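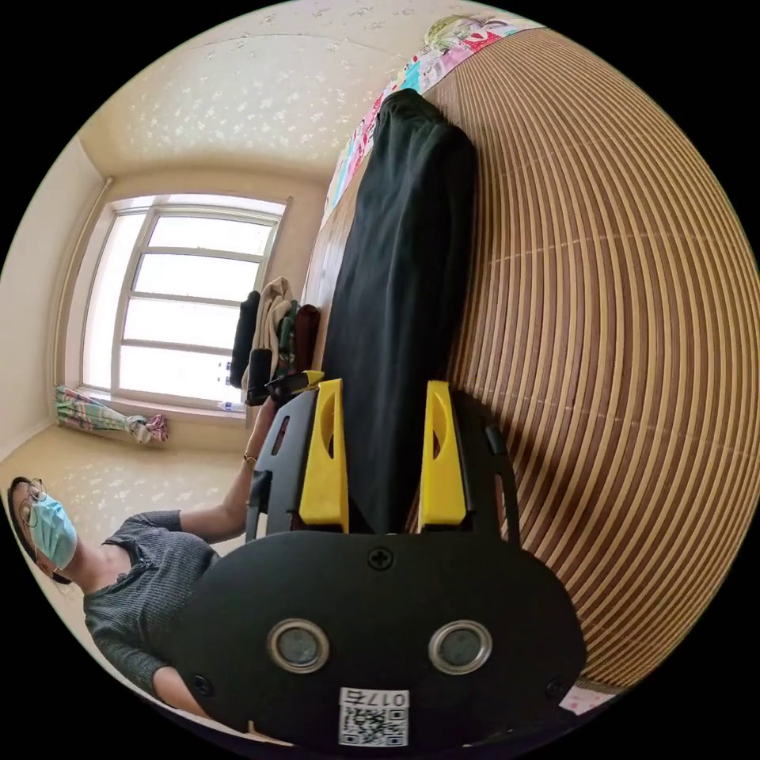
Home Recording Practice Working Group
Minutes of the May meeting
Held Wednesday at 10.30 in the Plakadard meeting room and by telephone

Chair: Jordan Catterall
Represented: Arulance (collection), Virketti (hardware), Tsakiris (data review)
Minutes taken by the Plakadard office

1. Minutes of the previous meeting

The minutes were agreed with one correction. Under item 4, "gripper serial" should read "gripper label". The two are held in separate columns of the register and should not be confused.

2. Matters arising

Virketti reported that the revised fitting sheet had been sent to all sites. Arulance had received it but had not yet passed it to operators working in private homes. Arulance will do so before the next session is booked.

The question of payment for cancelled visits was held over.

3. Draft code, section 2: the work surface

The group considered the wording for garment handling on beds. The earlier draft required a table in every case. Arulance's view was that this would rule out most of the homes on its list, and that people handle their clothes on the bed in any event. Tsakiris had no objection to beds, provided that the surface is noted in the session record.

The following wording was agreed:

2.1 A garment may be handled on a bed, table or other flat surface in ordinary use in the home.
2.2 Bedding need not be changed or removed for recording. Mats, quilts and sheets are to be entered in the record in plain words.
2.3 Where the garment and the surface are close in colour, the operator should choose another garment if one is to hand.
2.4 Clothes that are not part of the task may remain in the room. They should be kept clear of the area in which the fingers will open and close.

Virketti asked whether 2.4 should give a distance. The Chair ruled that it should not, as rooms vary too much for a single figure to be useful.

4. Draft code, section 3: holding and labelling

Discussion centred on work with a gripper in each hand. Virketti's position was that a gripper which is raised between movements should be kept under control by its handle and should not be set down on soft bedding. Tsakiris added that reviewers need to be able to match each recording to its gripper without relying on the order in which files arrive.

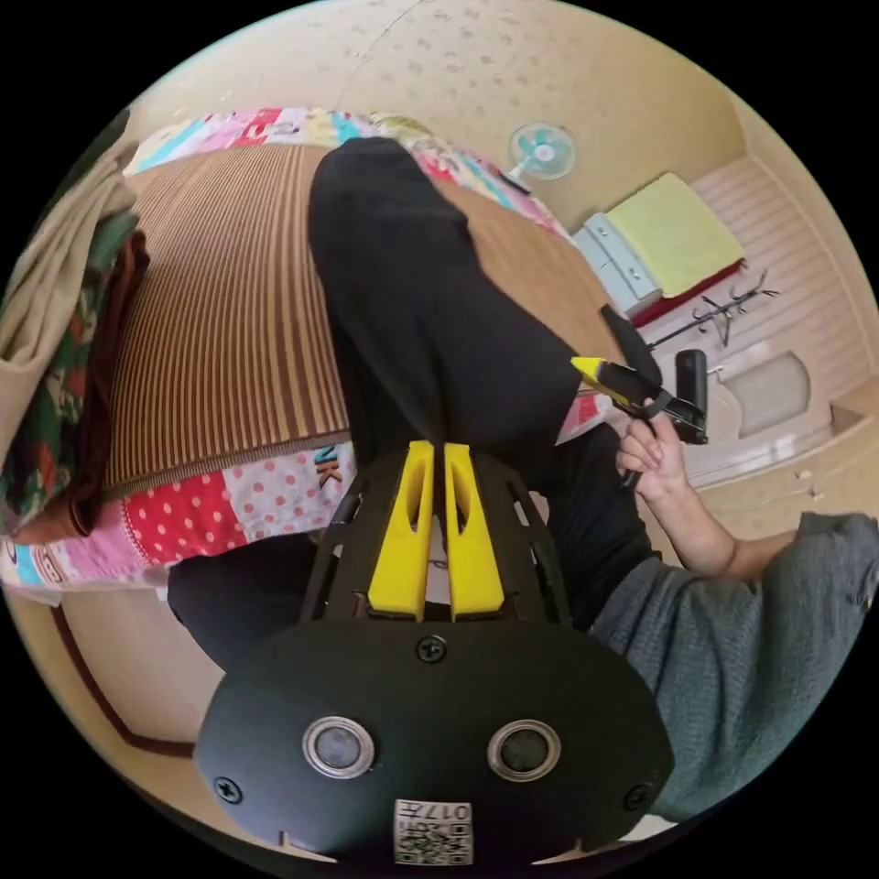 Figure 1. Gripper 017, with a second gripper held in the operator's right hand.

It was agreed that:

3.1 Each gripper shall carry its label on the rear of the housing, and the label shall be kept clean and legible.
3.2 Left and right grippers shall be registered as a pair and shall not be exchanged between pairs during a session.
3.3 An operator may stand or sit, including on the bed. Legs and feet should be kept out of the path of the fingers.
3.4 No session shall exceed 26 recordings without a break.

There was some disagreement over 3.4. Arulance had proposed a limit by time only. The Chair noted that operators on short tasks could reach a high count well within an hour, and the limit by number was kept. A limit by time may be added later.

5. Draft code, section 4: cables and floor

Arulance asked that cables be allowed to lie on the floor during a session, given that few bedrooms have a socket where one is wanted.
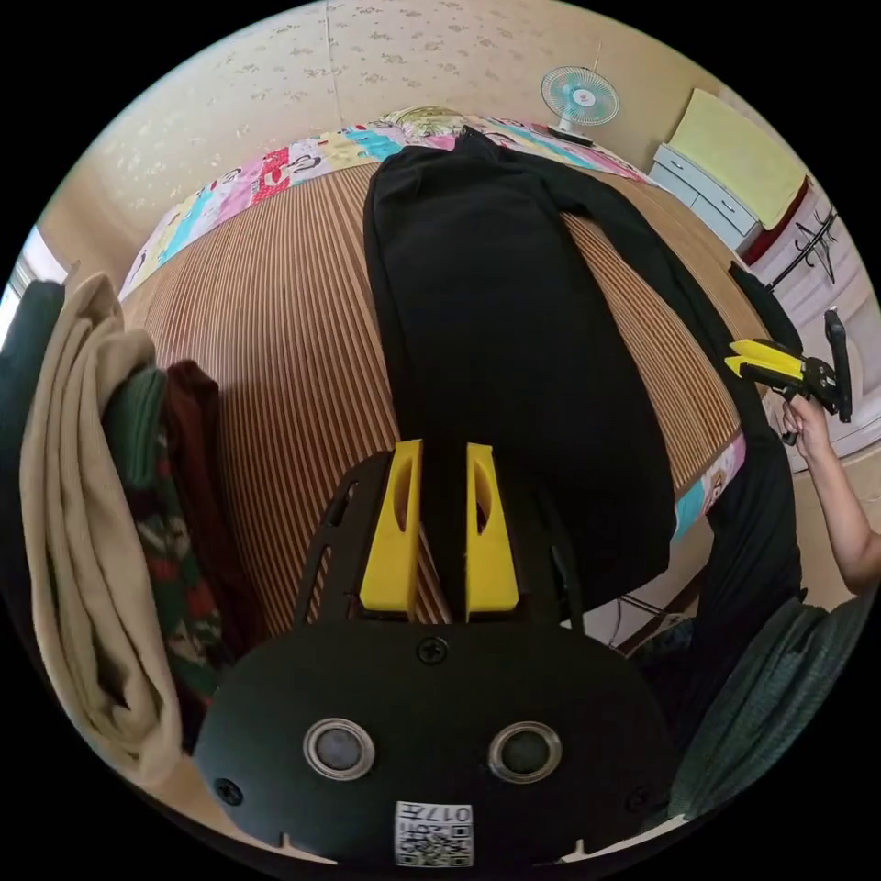

Virketti accepted this on condition that the route between the bed and the door is left open, and that the operator checks it before picking up the grippers. Taping cables down was considered and rejected as unsuitable for people's homes. Clause 4.1 will be redrafted on these lines and circulated.

6. Data review

Tsakiris reported that more than 700 recordings had been read against the draft code. The most common fault was a missing entry for the surface. A fuller paper will be brought when the review reaches 1000.

Members asked that personal details visible on bedding or clothing, such as initials, be treated in the same way as names on post or paperwork. Tsakiris will propose wording.

7. Actions

Arulance — issue the fitting sheet to home operators.
Virketti — redraft clause 4.1.
Tsakiris — wording on initials and names; paper on review findings.
Chair — circulate sections 2 and 3 as agreed, allowing 7 working days for comment.

8. Any other business

Arulance requested a shorter session record form. Deferred to the next meeting, the date of which will be confirmed by the Plakadard office.

The meeting closed at 12.15.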